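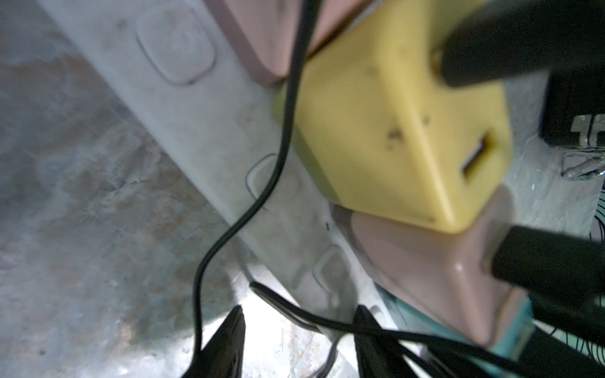
Yellow charger, pink plugs, one very grubby power strip. Friday evening's entertainment.

**1/** So this is the weekend I finally sort out the cables. I've been promising it since November, when we moved into the flat on Stevine Road and I put the power strip down "just for now" and then piled half my working life on top of it. I'm sure plenty of you have a strip like this one.

**2/** First job is working out what everything belongs to. The yellow charger is easy, it does my phone and has done for years, and it has the brown spots to prove it. One USB port, never let me down. I did look at newer ones in Durkix at lunchtime and came home without one - I'm fond of it!

**3/** The pink plugs are another matter. I bought pink so that I'd always know which ones were mine (we were four to a house in Hesden and chargers wandered off constantly), and now of course every plug in the flat is mine and I have to follow each lead back by hand to find out which is the lamp.

**4/** Cleaning, for anyone about to do the same. Switch off at the wall, pull the strip's own plug out, then take everything else out of it. Dry soft paintbrush for the sockets, barely damp cloth for the outside, no spray anywhere near it. Leave it an hour or so before plugging in again. I have biscuits for the hour.

**5/** Labels! I've got a roll of 200 little white ones and I mean to use 16 of them at the very most. Name of the thing on the plug end, same name on the other end. My mum did this with bread bag tags and she was right, as she was about most things to do with drawers.

**6/** If the old strip doesn't come up nicely I'll treat myself to a new one with a longer lead, so that it can live on the shelf and stop gathering fluff. Does anyone have one they like? Switches on each socket would be lovely, and I'd rather not spend a fortune.

**7/** Kettle's on. Lamp lead next, if I can find the other end of it.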